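Week 2 – Colour words in everyday writing

Welcome back, everyone, and thank you to Beathag Geddes for sharing her lovely paragraph about the harbour at Trarkville last week. We'll come back to it in January, I promise!

Please read pages 30 to 34 of the Omine reader before class, slowly if you can manage it, and underline every colour word you meet – even the dull ones, like "beige" and "fawn".

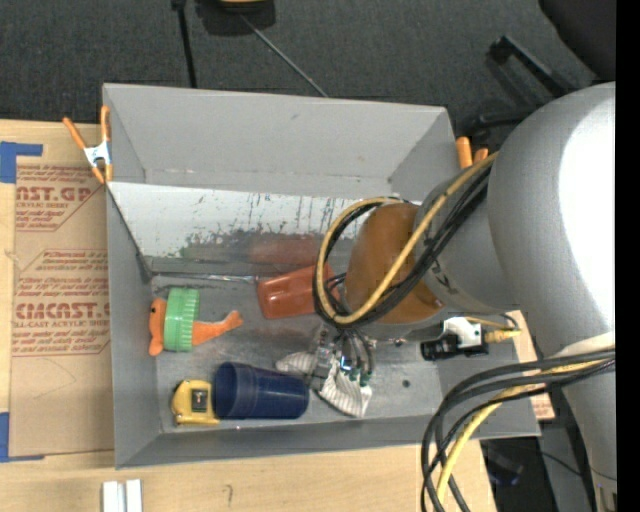

Plain colour words do more work than students tend to expect, and I'd like you to try a whole page using only the plain ones before you reach for "cerulean" or "ochre". Start with something near at hand, your kettle or your neighbour's fence. Grey is a good one to practise on, as it changes so much with its company: a grey metal bin on a light wooden tabletop, say, with a yellow cable looping above it, makes a much livelier sentence than the bin would by itself. Bring two drafts to class, please.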